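Week 4 notes, stock control. Read before section, bring a calculator, phone is fine.

Last time: why firms hold stock at all. Buffer against late trucks, buffer against odd demand, bulk discounts. Today the boring half, how MUCH to order and WHEN. Two different questions, people mix them up on the exam every year.
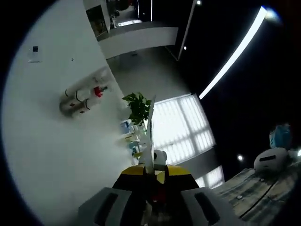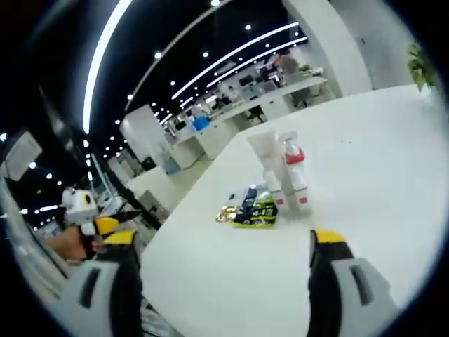
### Running case: Plindstead

Plindstead = small wholesaler, sells cleaning stuff to hotels. We follow one product all the way through, hand soap refills. Bought from Cornance, shipped out of the Fajardo warehouse.

- Demand D = 3,753 units a year
- Cost to place one order S = $37 (paperwork, receiving, somebody's morning)
- Holding cost H = $4 per unit per year
- Current habit: order 200 at a time. Why 200? Round number. That's the whole reason.

### Two costs pulling against each other

Ordering cost per year = (D / Q) x S
Small Q, lots of orders, expensive.

Holding cost per year = (Q / 2) x H
Q / 2 is average stock, assuming it runs down evenly to zero then fills back up. Draw the sawtooth. Always draw the sawtooth.

Add them. Curve is a shallow bowl. Bottom of the bowl is where the two costs are equal (derivation in the back of the packet, you don't need to reproduce it).

**EOQ = square root of (2DS / H)**

Plug in: 2 x 3,753 x 37 = 277,722. Divide by 4, get 69,430.5. Square root = 263.5, call it 264.

### How bad was 200?

Ordering: 3,753 / 200 = 18.77 orders, times $37 = $694
Holding: 100 x $4 = $400
Total $1,094

At EOQ the total is $1,054. So they lose $40 a year. Not much! Bowl is flat near the bottom. Main takeaway from today really, being a bit off on Q costs you very little, so don't agonize over whether it's 263 or 264. Round to whatever fits on a pallet.

Where it does hurt: going way too small. Cost climbs faster on the left side of the bowl than on the right. If unsure, go a little high, unless the product spoils.

### When to order

Reorder point = daily demand x lead time (+ safety stock)

Daily demand = 3,753 / 365 = 10.3
Cornance lead time = 4 days
So 41.1, round up, reorder when 42 left. No safety stock in that yet. If the truck is a day late they are out of soap.

Notice Q isnt in the formula. Order size and reorder point are separate. Underline that.

Count what's on order too, not only what's on the shelf. Otherwise you order twice. Classic mistake, Plindstead made it in December, ended up storing soap in the hallway.

### What the model assumes (and shouldn't)

- demand steady. Hotels aren't, summer is crazy
- lead time fixed
- no quantity discount
- whole order arrives at once
- one product at a time, no sharing trucks

Discounts next week. Method is the same, just check the total at each price break and include purchase cost, becuase now price changes with Q.

### For section

1. Pandano offers the same refills, ordering cost doubles, everything else same. New EOQ? (Does NOT double. Look at where S sits.)
2. Holding cost drops to $1. What happens to Q?
3. Lead time goes to a week. New reorder point, no safety stock.
4. Plindstead's manager says "order less often, it's always cheaper." Two or three sentences, use the sawtooth.

Show units in every line. Half credit without them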